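Section 4: Lining the Walls, Fitting the Rail and Resetting the Play Bay

4.1 Scope

This section applies to the Girnholm play bay once the base and the aluminum uprights have been assembled as set out in Section 3. It covers the hanging of the wallpaper, the fitting of the hook rack, the care of the floor surface, and the tidying of toys at the close of each session. Staff at the Zullbridge and Andbridge sites are to follow the same procedure. Local variations require the written approval of Fereshteh Kordestani, Facilities.

4.2 Before You Begin

Check that the following are on hand:

Floral wallpaper, from a single batch
Paste, brush and smoothing tool
Plumb line, pencil and long straight edge
Sharp trimming knife with spare blades
Hook rack and the fasteners supplied with it
Clean, soft cloths

Panels should be dry, free of dust and at room temperature. Fill any dents and sand them flush before papering. The dark ground colour of this paper will show ridges that a lighter paper would hide.

CAUTION: Trimming knives must be kept in the locked cabinet when not in use. No papering is to be carried out while children are in the room.

4.3 Hanging the Paper

1. Lay out all lengths on the pasting table and compare the batch numbers. Return any roll that does not match.

2. Mark a vertical centre line on the lower back panel with the plumb line. Work outward from this line in both directions. The pattern mirrors itself, and a drop that starts off centre will be noticeable at both side walls.

3. Cut each length with an allowance of 3 inches at the top and bottom.

4. Paste the first length and let it rest for the time stated on the roll label. Hang it against the centre line and smooth from the middle toward the edges.

5. Hang the remaining lengths on the lower back panel, then the left wall, then the right wall. Match the large flowers at each seam before pressing the seam down.

6. Paper the upper back panel last. Align it with the lower panel as closely as the crossbar permits.

7. Trim the surplus along the floor line and beside the aluminum beams. Wipe paste from the metal immediately.

NOTE: Allow 2 full days for drying before anything is placed against the walls. Heaters are not to be used to shorten this period.

4.4 Fitting the Hook Rack

1. Hold the rack against the horizontal crossbar, near the middle, with the hooks pointing down.

2. Mark the fastener positions in pencil. Remove the rack and confirm that the marks are level.

3. Fit the fasteners loosely, check the level again, and then tighten.

4. Pull down gently on each hook. A rack that shifts must be taken off and refitted.

The hooks are intended for light items only. Bags, coats and wet smocks belong in the cloakroom.

4.5 Care of the Floor Surface

The floor of the bay has a pale grey marble pattern. Wipe it with a damp cloth and a mild, unscented cleaner, and dry it at once. Abrasive pads and bleach will dull the finish. Building blocks should be lifted and carried; dragging them in a pile leaves fine scratches that collect dirt.

4.6 Resetting the Bay

The Dimitriou inventory sheet for each bay lists the soft toys and loose blocks assigned to it. The reset is carried out by the person closing the room.

1. Pick up the loose blocks, starting at the front and working toward the back corners.

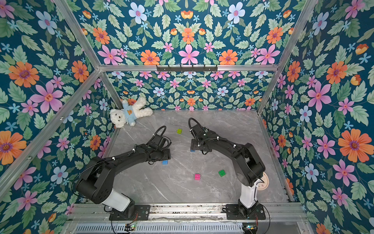
2. Check each block for cracks or damaged studs. Set damaged pieces aside in the repairs envelope and enter them on the sheet.

3. Place sound blocks in the bin by colour. Pinks, blues and greens are kept in separate trays.

4. Lift the teddy bear, shake it lightly and inspect the seams. Straighten its blue shirt and seat it upright in the back left corner. A bear left on its side tends to lose its shape over time.

5. Wipe the floor as described in 4.5.

6. Initial the inventory sheet.

CAUTION: Soft toys with open seams must be withdrawn from the bay the same day. Do not attempt repairs with pins or staples.

4.7 Periodic Inspection

Wallpaper seams and rack fasteners are to be inspected monthly, and again before the December closure. Lifting seams may be re-pasted on site. Tears are to be reported to Anas Saliba, who holds the spare rolls and will arrange a matching patch.

Section revised 29 January 2023. Replaces all earlier printings of Section 4.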